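Small Business Basics, handout for session four: pricing your work

Welcome back, and thank you to everyone who sent in their January figures. Tonight is all about price, which most of us set by peering at the shop next door and knocking a little off.

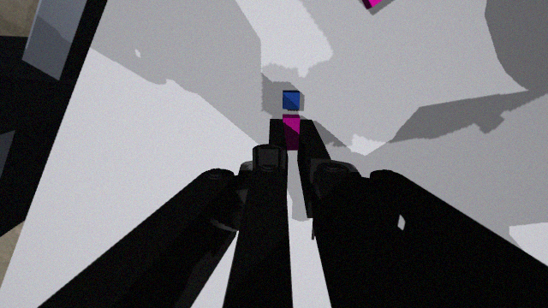 Price begins with your costs, and I do mean all of them, even the dull ones like insurance and the van. A cost that is shared between jobs has to be split between them. Think of the three black fingers all leaning in towards the middle: materials, time and overheads do much the same, and they meet at one figure, your break-even point.

Let's take Skenov, our make-believe-nothing-goes-wrong joinery shop in Emstead. Its overheads come to 2,735 pounds a month and it sells 43 stools.
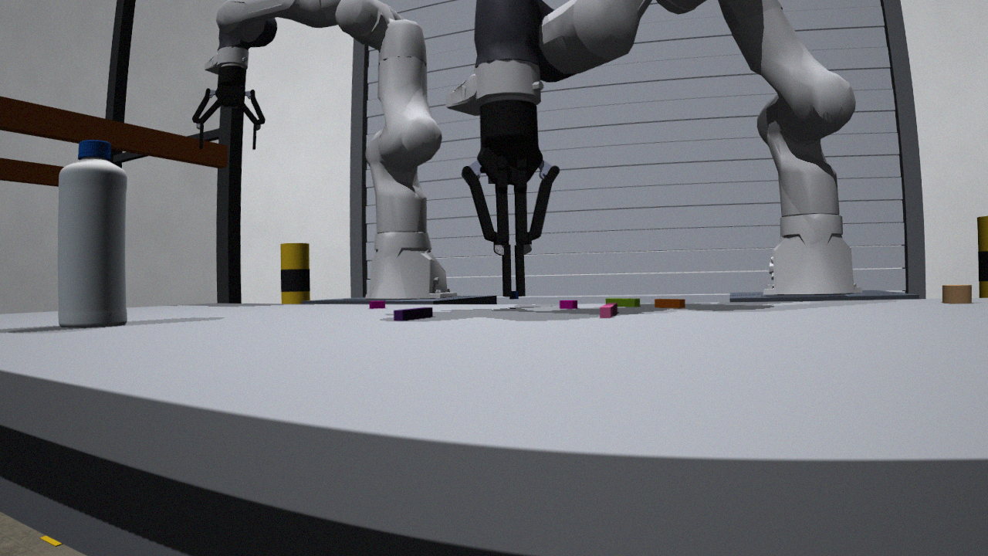

Divide the first by the second and you get a little under 64 pounds a stool, before a single screw has been bought. (Do try it on your own numbers, it can be quite a shock!)

Next come discounts. Collet, over in Iston, sells a bench at 329 pounds and gives trade buyers 100 pounds off, and I'd like you to work out what share of the price that is.

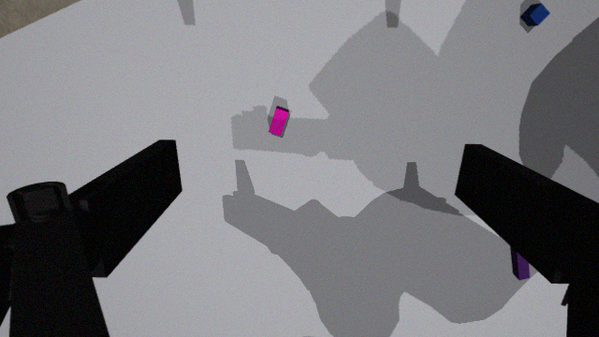

Three small blocks: magenta, blue and purple.

A discount comes straight out of your profit, as your costs stay just where they were.
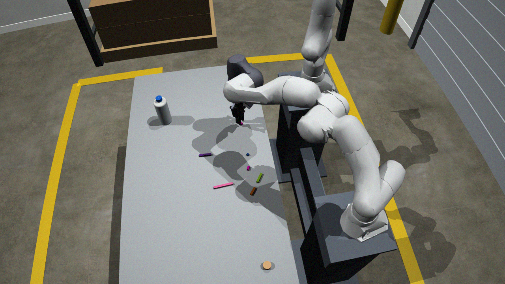 So before you offer one, write down the lowest price you could live with and keep it by the till. Please bring your worked sheet on 11th February, in pencil if you like, and we'll go through the bench together first.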